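# 双臂交接这件事,软件上改了些什么

2024年8月1日,写于 Storotdale

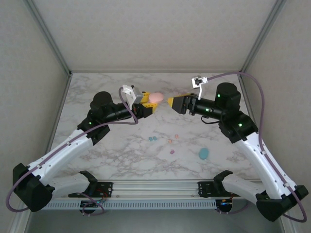

双臂交接的控制代码,我前后改了好几版,最近这一版总算可以拿来写一写。任务本身很短:一只手把东西递到中间,另一只手接过去。麻烦集中在两只手同时碰到物体的那一小段时间里,之前的版本多半就死在这里。拿粉色的椭圆物件来说,左边夹爪用黄色指尖夹着它的时候,能给右手下指的表面已经不多,右边夹爪张开对着它,两套手指再往前靠就要抢地方。规划器如果把物体当成一个自由悬浮的点,算出来的接近方向经常直接撞到对面的手指上。

下面按模块写,顺序大致是我改代码的顺序。先说明一下范围,本文只讲上层:状态机、时间同步、感知、规划和日志。底层的关节伺服用的是厂家的控制器,我没有动,也动不了。

## 状态机

第一版的交接是一段顺序脚本。左手抓,抬起,移到中间,右手过来,右手合,左手开,右手撤。每一步等上一步返回成功再走。写起来很快,演示也能过,问题是任何一步失败之后都没有合理的去处。右手合空了,脚本照样让左手松开,东西就掉到桌上。

现在改成了一个显式的状态机,交接部分拆成下面这些状态:

```text
PRESENT 给出方停在交接位,保持夹持
APPROACH 接收方沿选定方向接近
PRE_CLOSE 接收方到位,手指尚未接触
CONTACT 接收方开始闭合,双方都切到低刚度
SHARED 双方同时夹持
RELEASE 给出方打开手指
RETREAT 给出方后撤
ABORT_HOLD 接收方退出,给出方继续夹持
```

最关键的是 ABORT_HOLD。在 SHARED 之前,任何异常都转到这里:接收方张开手指退回去,给出方什么都不做,继续夹着。过了 SHARED 之后就没有这条路了,责任换到接收方,异常时由接收方保持夹持,给出方张开并后撤。

所以整张图里其实只有一个不可逆的点,就是从 SHARED 进 RELEASE 的那条边。我把所有条件检查都压在这条边上。代码里它是一个单独的函数,别的地方不允许直接调用“打开给出方手指”的接口。Euan Gourlay 审代码时提过,驱动层的打开命令仍然是公开的,谁都能绕过去。他说得对,后来加了一个所有权令牌,打开命令必须带着当前持有者的令牌才会被执行,令牌只有状态机能发。

令牌这个做法有一点副作用:手动调试时也得先申请。命令行工具里我加了一个 `--take-owner` 选项,用完要记得还。忘了还的话,下一次启动状态机会拒绝进入 PRESENT,并打印令牌在谁手里。刚开始大家觉得烦,用了一阵就习惯了。

## 时间戳

第二个大坑是时间。两只手各有一个控制进程,相机又是另外的进程,每条消息都带时间戳,但时间戳的含义不一样。手臂驱动打的是“收到关节反馈的时刻”,相机驱动打的是“图像到达主机的时刻”。后者包含了曝光、传输和解码,比真正成像的时刻晚不少,还会抖。

后果是这样的:手臂在动的时候,把腕部相机看到的物体位姿换算到基座坐标系,用的是图像时间戳对应的关节角,而那个关节角属于稍晚一点的手臂。手停着的时候误差为零,手一动误差就出现,方向和运动方向一致。我一开始以为是手眼标定不准,重新标了好几遍,每次静止验证都很漂亮,一跑起来又偏。

后来是 Ailsa Moffat 建议做一个很笨的测试:让手臂在一个静止目标前来回摆,记录算出来的目标位置。目标没动,理论上应该是一个点。画出来是一条沿运动方向的短线,速度越快线越长。这就基本可以断定是延迟了。

修正的办法也不复杂:给图像时间戳减去一个常数,扫描这个常数,找到让那条短线缩得最短的值。两边腕部相机分别标,不能共用。我们这里得到的结果是 8 毫秒的残余抖动怎么也压不下去,那部分来自主机调度,换实时内核之前就这样了。接近段末尾把速度降下来,这点抖动可以接受。

顺便改掉的还有关节状态的取法。以前是“取最新一条”,现在统一成按时间插值:

```python
def pose_at(buf, t):
 a, b = buf.bracket(t)
 if a is None or b is None:
 raise NotCovered(t)
 s = (t - a.t) / (b.t - a.t)
 return interpolate(a, b, s)
```

重点在 `NotCovered`。旧代码遇到缓冲区盖不住的时刻会悄悄返回最近的一条,调试的时候完全看不出来。现在一律抛出,由上层决定是等下一条还是放弃这帧图像。改完第一天日志里全是这个异常,查下去发现其中一只手的反馈线程优先级设错了。这个错误在那里躺了很久。

## 感知

物体识别方面没有什么新东西。分割用现成的模型微调,输出掩码之后结合深度拟合一个椭球。我们的测试物件颜色鲜明,跟白底的大理石纹台面差得远,分割几乎不成问题。浅蓝色的那种稍微难一点,光线偏冷时边缘会跟台面的纹路混在一起,不过也能用。

难的是被夹住以后。物体一旦到了手里,手指就挡住了一部分轮廓,可见区域变成不规则的一块。直接拿可见点去拟合,椭球会被拉向没被挡住的那一侧,中心也跟着偏。我试过给模型加遮挡数据,有改善,不稳定。

现在的做法是把估计分成两段。抓取之前,物体还在桌上,趁没有遮挡时拟合尺寸,把三个半轴长度锁定。抓住之后只估计位姿,不再估计尺寸。夹爪的几何形状是已知的,手指的位置由编码器给出,所以还可以加两个约束:物体表面必须通过指尖的接触区域,物体不能与手指体积相交。加上这些约束,优化问题就好解多了,初值给得差一些也能收敛回来。

另外一件事是对称性。椭圆形的东西绕长轴转一个角度,看上去没有区别,姿态估计就会在这个自由度上乱跳。第一次看到曲线时我以为滤波器坏了,姿态一帧一个样。处理方法是在误差里把绕长轴的旋转去掉,只比较长轴的方向,并且允许长轴反向。规划那边也一样,不要去请求一个完整的目标姿态,只给长轴方向和接触点。

如果三个半轴里有两个差得不大,长轴方向本身也会变得不可靠。这种情况我没有好办法,目前是检查拟合结果,半轴之比太接近时把朝向的协方差调大,让规划器多留余量。

## 接近方向怎么选

规划部分我们自己写了一个小库,内部叫 Irico,底下调用的还是通用的采样规划器。Irico 做的事情主要是把“交接”翻译成一组候选目标。

以前的候选是离线写死的几种:从正对面来,从斜上方来,从侧面来。写死的候选在给出方姿态变化之后就不成立了。现在改成在线生成,步骤如下:

1. 在椭球表面采样成对的接触点,两点连线要接近表面法向。
2. 去掉被给出方手指占用的区域,并向外扩一圈余量。
3. 对每一对接触点,枚举手腕绕连线的转角,得到接收方末端姿态。
4. 粗略检查两只夹爪之间的碰撞,包括手指打开时的最大宽度。
5. 求逆解,去掉无解的和离关节限位太近的。
6. 剩下的按代价排序,逐个交给采样规划器。

第四步里“手指打开时的最大宽度”是后来补的。原先检查用的是闭合后的手指位置,结果最终抓取姿态没有碰撞,但手指张着进去的时候会扫到对面。碰撞检查要覆盖整个进入过程,从张开到闭合都算。

腕部上方的相机支架也要进模型。它比腕部本体高出一截,碰撞模型里漏掉的话,上方接近看起来总是很宽敞,规划器也最爱选那边。我们最早的模型只有厂家给的连杆网格,支架是自己装的,网格里当然没有。补模型的时候我用了几个简单的长方体,没有用精细网格,检查快,边上也天然留了一点余量。

代价函数目前有这些项:末端到腕部奇异的距离、两只前臂之间的最小间距、接近段长度、以及线缆项。前面几项都很常规,线缆项单独说。

## 线缆

线缆是我拖得最久的一项。每只手腕上都有一根紫色的线绕回到底座,右边那根从腕部高高拱起来,越过手臂上方再下去。手臂在动,线的形状也在变,没有传感器告诉我线现在在哪里。

完整的做法是给线建一个柔性模型,每次规划都仿真它的形状。我看了几篇论文,试着写了一个离散的弹性杆,单次求解不算慢,可是放进采样规划器的内循环就完全跑不动。而且参数很难定,线的弯曲刚度和它在夹具处怎么出来的都有关系,重新插拔一次就变了。

最后用的是粗糙的办法。每根线定义成一串胶囊体,胶囊中心沿一条随关节角变化的样条分布,样条的控制点由几个实测姿态插值得到。胶囊半径取得很大,把线可能摆动的范围都包进去。碰到胶囊不算硬碰撞,只加代价;但如果路径在胶囊里停留得久,就当不可行处理。

除此之外还限制了腕关节的累计转角。逆解经常给出两个等价的腕部角度,相差整圈,单看末端没区别,对线缆来说一个是松的一个是绞紧的。排序时加一个小项,让它偏向离零位近的那个,基本就避开了。这个小项加上之前,我们做连续交接,来回倒手,腕部会慢慢朝一个方向绕过去,每次都多一点,直到撞限位。现在会自己往回走。

## 接触与松手

回到那条不可逆的边。判断“接收方已经夹住”用了三类信号,每一类都不够可靠,要合起来看。

第一类是手指位置。闭合命令发出后,手指停在比完全闭合更宽的位置,说明中间有东西。停下来的宽度还要跟椭球在接触方向上的厚度一致。如果明显偏窄,可能只夹到了边缘,或者夹到了端头的弧面上,等一下很容易滑出去。

第二类是电机电流。电流上升说明有阻力,但我们的夹爪电流噪声不小,启动瞬间还有一个尖峰。处理时丢掉启动那一小段,后面做中值滤波再比较阈值。阈值是按夹爪分别标的,左右两只不一样,换过指尖垫以后也要重标。

第三类是牵引测试。SHARED 状态下,接收方沿撤离方向做一个极小的位移,看给出方的关节力矩有没有相应变化。有变化,说明力通过物体传过去了,两边确实夹着同一个东西。没有变化,要么接收方打滑,要么根本没碰到。这个测试信息量最大,也最容易出事,位移大了会把物体从给出方手里拽歪。实现时位移由力矩变化率提前截止,幅度上限写死在驱动里,上层改不了。

三类信号都通过,才允许进 RELEASE。任何一类不通过,退回去重新闭合,最多重试 2 次,再不行就走 ABORT_HOLD。重试次数调高没有意义,失败往往是接近方向选得不好,原地多夹几遍结果也差不多,应该换一个候选重新来。

松手的方式也改过。一开始是给出方一下子张开,物体会有一个小跳。原因是共同夹持时两边位置命令有细微的不一致,内力积在物体上,一边突然松开,内力就释放成运动。现在进入 CONTACT 时双方都切到低刚度,等关节力矩基本平下来再松,而且张开速度是渐变的。跳动小了很多,肉眼看不太出来,从编码器上还能读到一点。

低刚度有一个代价:重力补偿不准的话,手臂会往下沉。我们腕上多了相机和支架,厂家默认的负载参数不对。重新辨识了末端质量和质心,写进配置。这一步应该最先做,我当时放到了最后,中间有好几天在怀疑阻抗控制器的实现。

## 日志和回放

工具方面,我花时间最多也觉得最值的是回放。日志格式由 Isla Ruddock 定义,查看工具叫 Naqvi。所有进程的消息都写进同一个文件,时间统一到主机的单调时钟,图像只存压缩后的,原始深度另存。

Naqvi 最初只是一个画曲线的界面。后来我们给它加了“重算”功能:选中日志里的一段,把感知和状态机用当前版本的代码重新跑一遍,输出跟当时记录的结果并排画。这样改了拟合算法或者阈值,不用上真机就知道旧数据上会有什么变化。

能这么做的前提是代码里没有隐藏的输入。我们清理过一轮,主要是这几样:

- 直接读系统时间的地方,全部换成传入的时钟对象。
- 随机采样的种子写进日志,回放时用同一个。
- 配置文件在启动时整份存入日志,不存路径。
- 依赖“上次运行留下的缓存”的代码,删掉或者显式保存。

第三条来自一次教训。有人改了配置里的阈值又改了回去,日志里只记了文件路径,事后怎么都复现不出来。存整份配置占不了多少空间。

到目前为止,交接相关的日志攒了 1345 段,每段对应一次从 PRESENT 开始的尝试,不管成没成。每次合并代码前会在这些日志上跑一遍重算,比较松手判定有没有翻转。翻转不一定是错,但必须有人看过。大多数翻转是边缘情况,阈值稍动就会变;真正有价值的是那种三类信号互相矛盾的,每看一段都能学到点东西。

当然,回放只能检查感知和判定,检查不了控制。控制一变,后面的传感器数据就跟着变了,旧日志不再成立。这个界限要记住,我有一次拿回放结果很好去说服自己一个控制参数改得没问题,上真机就不是那么回事。

## 配置

把现在用的交接配置贴一部分,供参考。数值跟硬件关系很大,没有直接照搬的价值,字段的划分也许有用:

```yaml
handover:
 retry_close_max: 2
 approach:
 slow_zone_mm: 8
 include_open_fingers: true
 include_wrist_bracket: true
 contact:
 stiffness_profile: low
 settle_before_release: true
 checks:
 finger_width: required
 motor_current: required
 tug: required
 on_fail:
 before_shared: abort_hold
 after_shared: receiver_holds
```

`checks` 下面每一项只有 `required` 和 `log_only` 两种取值,没有“关闭”。调试时可以降成只记录,但数据总是留着。以前允许关闭,关掉以后忘了开,那段时间的日志在松手判定上就缺了一块,没法补。

## 还没解决的

小件目前基本不行。手指宽度跟物体尺寸差不多的时候,给出方一夹,表面就没剩多少了,候选生成第二步之后常常一个不剩。一个思路是让给出方在抓取时就为交接着想,故意只夹一端,把另一端留出来。这等于把抓取和交接放在一起规划,Irico 现在的接口不支持,得改不少。Sheena Lennox 在看这部分,她倾向于先做一个粗糙的版本,抓取时给“剩余可抓面积”加一个代价,后面的流程先不动。我觉得可行。

另一个是软的或者表面滑的东西。手指宽度跟预设厚度对不上,前面说的第一类信号就失效了。牵引测试也会受影响,力传过去有延迟,还会衰减。暂时没有方案。

速度也还慢。时间主要花在接近段的减速和松手前等力矩平稳上,规划本身只占一小部分。减速区可以等换了实时内核再缩短,等待那部分我想改成预测式的,看力矩下降的趋势提前判断,不必等它完全平下来。

Kullside 那边的另一套台子准备用同一份代码,手臂安装间距不同,Agnes Halliday 在整理标定脚本,把现在散在各处的基座偏移集中到一个文件里。我这边要先把碰撞模型里几个写死的数挪出去,不然换了间距会悄悄出错。这件事计划九月之前做完,做完再把 Irico 的候选生成部分单独写一篇。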